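Back from the Penrose open day, typing this up before I lose it all. Drove out early, parked behind the old cinema, got a wristband and a coffee and was inside before the queue got silly.

Penrose is the stage where they shot most of Jovska, for anyone who missed it. Two seasons, then gone. I still haven't forgiven whoever decided that.

First stop was costume. Rails and rails. The captain's coat is shorter than it looks on TV and the lining is falling apart. No touching, fair enough. Then sound, which was a dark room and a guy playing us the same door slam 4 different ways. Loved it. Could of stayed an hour. 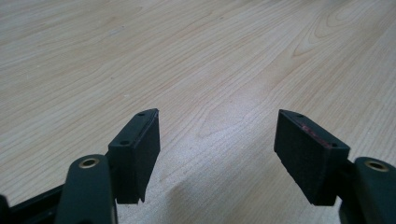
The talk was the reason I went. Vilgot Hedlund, who played the brother, on a stool with a mic that kept cutting out. Funnier than his characters ever get to be. He said the kitchen scenes took forever becuase the director hated anything too shiny, and I thought of that later looking at pale wood with the light sitting in a band across the grain. Can see how that would drive a camera crew nuts. He wouldn't say a word about the new film, Gikance, except that it's out in July and he has a beard in it.

Q&A was short. Somebody asked about a third season, big groan from the whole room, he just shrugged. Signed for everyone after though, three posters for the woman ahead of me and no fuss at all.

Gift shop, skip it. Mugs. Nukwood did the props display and that's much better, go upstairs for it, people were missing the stairs completely. The letters from episode 2 are up there, all handwritten, real sentences on every page.

Food: one van, long line, decent fries.

Would go again if they get another cast member. Tickets for the next one go up on the Penrose site, no date yet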